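January 2019

Woke up before the alarm again, which for me means I woke up before the bed shaker, so I lay there feeling smug for a while and then fell back asleep and got shaken anyway. Serves me right.

Big day though! I finally had the follow-up on the new hearing aids. The audiologist's office moved over to Dirkineck in June and I still drive to the old building half the time (did it today, lost ten minutes). She turned the high sounds up a notch and asked me what I noticed, and I said the paper. Every time she flipped a page it was like somebody frying bacon next to my head. She says give it two weeks. I gave the last pair two weeks and they ended up in a drawer, but I do like these better so far - the left one doesn't whistle when I hug people.

The bill is another story. My share came to 2375 after insurance, and I had 1000 put away, and I'm paying the rest off a bit each month. I went back and forth on it all through the holidays. Then at my sister's dinner I nodded and smiled through an entire conversation that I later found out was about somebody's surgery, and that pretty much settled it.

Practice was tonight. We have the gym at Plestine on Wednesdays now, and it's a mixed team, some of us deaf, some hard of hearing, a few hearing folks who sign at different levels of terrible (I include myself in terrible, I only started at thirty). I take my aids out to play because of the sweat, so it's all eyes and arms and stomping on the floor. I scored twice! I also ran straight into our own center because I was watching the bench sign something about pizza.

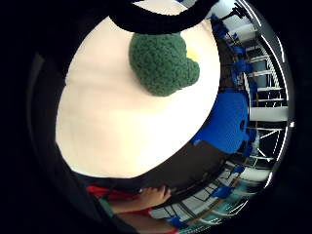 The thing I keep chewing on is the tournament. It's 300 to enter as a team and 181 miles each way, and Zata already said they'd let us borrow their van, so there's no real excuse. Except that I'm scared of the social part. On the court I'm fine. It's the dinner after, with forty people signing at full speed, and me catching one word in five and doing my nod and smile all over again, just in a different language. I told one of the girls that in the parking lot, very slowly, with cold fingers, and she laughed and said she does the same thing at her office every day - nod, smile, nod. So I guess I'm going.

Stopped at Wannasri on the way home for noodles and ordered by pointing. Aids back in by then, kitchen noise unbelievable, took them out again and ate in peace. Need to buy batteries tomorrow, the small brown pack, and text the captain my yes before I chicken out.

4 comments
11 shares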